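Laundry Night

My sister and I had one rule for the move to Satska: one suitcase each, and everything else had to fit in the box. So of course I tipped the whole lot out again at ten at night, because I love this part! Old clothes are better than photo albums.

The green Snoopy one came first. I wore it for an entire summer at Lake Chae, the year we sold 239 cups of lemonade and spent every cent on fireworks. There was simply no way it was staying behind.

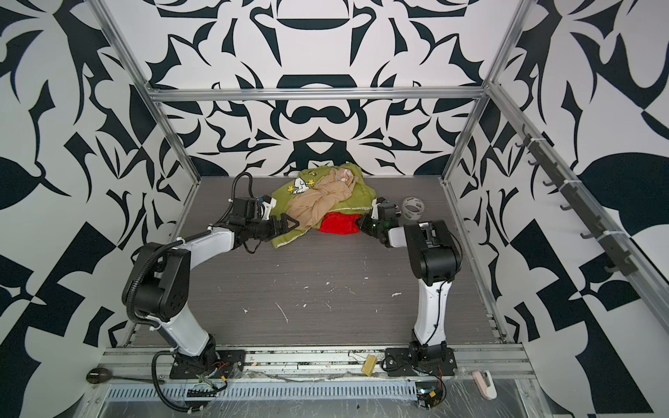
"And the red?" she asked, already laughing.

The red was coming too. The red had been to the county fair, up the water tower and down the hill behind the school on a cafeteria tray, and I told her all of it again, with sound effects.

She let me get as far as the tray. Then she shook out the thin tan thing, held it up to the lamp and went very quiet.

"Grandma's," she said.

We both grabbed for it at once, and oh, I was so happy we hadn't taped the box yet! We folded it between us, corner to corner, the way she taught us, and started arguing about whose suitcase it would ride in.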